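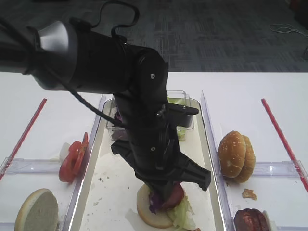 Search this site Enter keywords Go

What we're buying for the sandwich bench, and what we're putting off

By Kirsty Geddes

Several of you have stopped me in the hallway to ask where the equipment money for the burger project is going, so I promised I'd write it all down for the August issue, and then of course I let it slide until the last possible evening with a cup of tea going cold next to me. Sorry about that! Anyway, I have the spreadsheet open now and I'll try to keep it friendly.

For those who joined us over the summer, the Britcombe bench is where we're working out whether an arm with a plain two-finger gripper can build a burger from a bun, a patty, tomato, cabbage and lettuce, with everything laid out close by in clear trays. It's a small job on paper. It has also taught us more about where money goes than any of the bigger projects I've planned for, and I've been doing this a good while.

The biggest lesson so far is that the arm is only one line in the budget. We already have it, it's paid for, and I'd gladly keep it for years. What eats up the money is everything near the food: trays, clamps, slides, fingers, tubs, and the hours spent moving a holder over by the width of a pencil and trying again. When you plan your own project, please give those things a proper line of their own. I used to lump them all under "sundries" and I've stopped, after one too many awkward chats with Mackay about why sundries had grown so large.

So, on to the numbers. We have $1200 to spend on the bench between now and the end of the year. Of that, $752 is going to Stustico for holders and slides, made to our drawings in the same clear plastic. That quote covers two full sets, which I think is the right call – one to work with and one to be in the sink. Anything that touches food has to come off and be cleaned, and if you own only one of it, your arm sits still while somebody scrubs. I'd rather pay for the second set now than explain the idle time later.

The clamps are the part I get asked about most. Buns and patties are easier for a gripper to get at when they're held up on edge, and the clamp on its little slide is what keeps them there. They're simple pieces, which makes it tempting to order a great heap of them. Please don't, at least until you've settled on your bun! A different baker can mean a different thickness, and then you have a drawer full of lovely clamps that fit nothing.
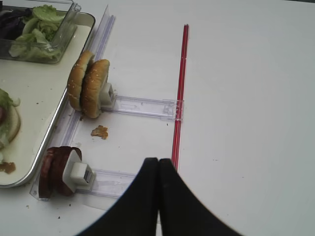 What's left, and what can wait

The rest of the money is for spare gripper fingers, replacement tubs for the lettuce and cabbage, and food. Yes, food is in the budget, and yes, it should be in yours. Practice runs use up a lot of tomatoes, and the grocery receipts were coming out of people's own pockets for far too long.

We had three quotes for a chilled tray from different suppliers, with Skurka's the nicest of the bunch, and I've put all of them aside until next year. I do want one. It would swallow everything we have left, though, and we still haven't decided how wide the trays need to be – buying the expensive part before the cheap part is settled is a mistake I've made before and would like to skip this time.

If you're planning something similar and want a copy of my spreadsheet, come and find me or leave a note in my mail slot. Orders to Stustico go in at the end of the month, so if your group would like to add a few slides to ours and share the shipping, let me know before then, with drawings if you have them.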